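## 4. Collecting the demonstrations

When we started on Satodex we figured the model would be the hard part and the data would be a chore we could get through in a week or two. We had that backwards! Most of what I'd tell another lab has to do with the table, the boxes and the person running the arm, so this section is longer than the one on training (sorry to anyone who came for the loss curves).

### 4.1 The task and the table

The job is a plain one. Pick up a small product box, carry it to a clear bin, set it down on the blue cloth inside, go back for the next. We picked clear plastic on purpose, which our depth readings hate, and we laid green cloth under everything so that the black boxes would stand out. The operator may take the boxes in any order. We asked only that they not plan a whole run ahead of time, as our early pilots did, because those runs all came out looking like the same run.
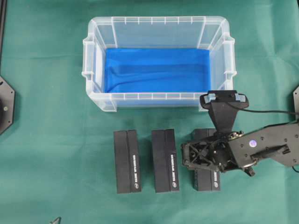

*Figure 3. Head view of the work surface, with the gripper over the rightmost of three boxes and the lined bin behind them.*

An episode ends when the operator taps the pedal. We aimed for 2,000 episodes and kept 1,908 after review. The ones we threw out were mostly logging trouble: a joint stream that froze, or two camera clocks that drifted apart. We did not throw out fumbles. If a box slipped and the operator went back and got it, that episode stayed in, and I'd argue those are some of the most useful ones we have.

### 4.2 What the side camera buys us

The head view is great for finding a box and pretty bad for judging how high it is above the rim. Our first policy, trained on the head view alone, liked to let go early. So we added a fixed side camera and recorded it turned ninety degrees, which gave us more of the bin's height to work with. We never bothered to rotate the stream back (the network doesn't care, and after a while neither did I).
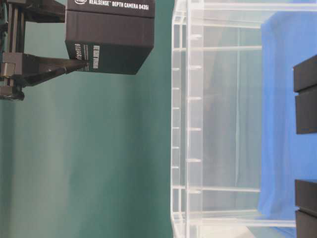

Why not just collect more episodes from one camera?

We tried that with an extra 80 episodes, and the early releases kept happening, so we put the time into a second view.

Dalon, our labeling tool, shows both streams next to each other and lets the reviewer mark three moments: grasp, clear of the table, release. Sixteen clips got marked by everyone on the team so we could compare. Grasp and release lined up nicely. "Clear of the table" was a mess until we agreed to call it from the side stream only, and then it settled down too.
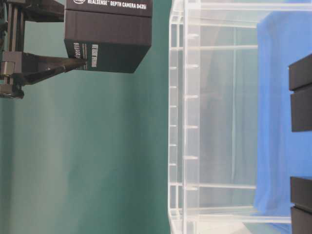 *Figure 4. Side view, stored on its side: a box held in the gripper, with the clear container and the blue cloth to its right.*

One more thing on operators. Tired people make fast, sloppy reaches, and the policy picks up on that faster than you'd think, so we capped a sitting at 16 episodes and then swapped. It made October feel very long, but the later batches were much smoother, and those are the ones we used for the fine-tuning runs in Section 5.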